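Skarnevent Puts Two Hand-Held Gripper Setups Head to Head on Household Fabric

Darnoritz, 6/17/19. Skarnevent is pleased to share the first results of our gripper comparison, and since I'm the one who ran most of it, the team has let me write this announcement myself. Fair warning, I like talking about finger pads!

The question we started with back in February was a simple one. If you want to teach a machine to fold and move cloth, what should the person doing the teaching hold in their hand? We make the Motar, a hand-held gripper, and we'd been getting letters from customers who loved it on boxes and cups and had a much rougher time with anything soft. So we picked out two sets of finger pads, the standard ones and a softer trial version from our Marsden workshop, and went to work on bedding and clothes.

All told we logged 1,618 grasps with the standard pads and the trial pads combined. We kept 1,081 of them for the comparison. The rest we threw out, mostly for timing problems between the two hands (more on that in a minute), and a few because I talked through the start signal. Sorry, Valentin.
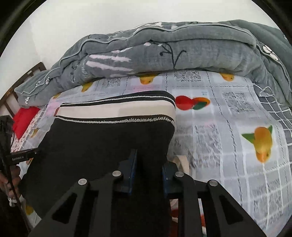 Cloth is hard on a gripper for reasons that don't show up on a spec sheet. A hard box gives you two sides to close on. Fabric lies flat, slides, and bunches up the moment you push it, so the person holding the tool ends up hunting for an edge. We wanted that trouble left in, which meant working on an ordinary made-up bed with a thick gray blanket heaped across the back and a cover full of mango prints under the black item we were handling. Plain white sheets would have been easier on the cameras, and I argued against them from day one. People's homes have patterns all over them, and a camera that gets lost among printed fruit isn't much use to anybody doing laundry.

The trial pads did better at picking up a single layer. With the standard pads I kept grabbing the sheet along with whatever was on top of it, and you feel that right away in your wrist. The softer pads let me come in at a lower angle and pinch just the top piece. Where they fell behind was on thick folds, where they gave too much and the cloth crept out while I was lifting. Solange Mallet, our lead on the hardware side, wasn't surprised by this at all and had already drawn up a stiffer backing plate before I finished telling her.

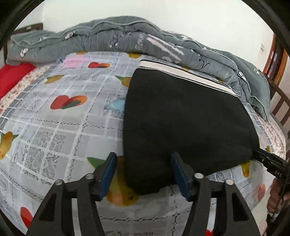
Working with two hands was the part I'd underestimated. One tool holds, the other pulls, and the two recordings have to line up or the whole take is useless. Valentin Arnaud rewrote the controller's start routine halfway through, and after that we lost far fewer takes. He also moved the trigger release a little earlier, so the fingers open when you think they should. I noticed the change on my very first fold, and it's now my favorite thing about the setup.

We tried two camera lenses as well. The wide one won easily for two-handed work, as it keeps the other hand in view much longer. Its corners do go dark, and Huguette Sabatier on our vision team would still like more detail close to the fingertips. She and I haven't settled that one yet.

"I'd take the wide lens and the softer pads for shirts, and swap back to the standard pads for anything quilted," said Darlene Gauthier, who handled the grasps I didn't. "Changing pads takes 60 seconds, so why pick just one?"

That's pretty much where we've landed. The Motar will ship with both sets of pads, plus Solange's new backing plate once it's through testing. We're making 300 kits in the first batch, and current Motar owners get first call on them. The updated controller routine is free for everyone who already has the tool.

Towels and fitted sheets are next on the list (wish me luck with the elastic). For loan units, the full grasp log or a visit to the Darnoritz office, please ask for Cyril Garside at the Skarnevent press desk.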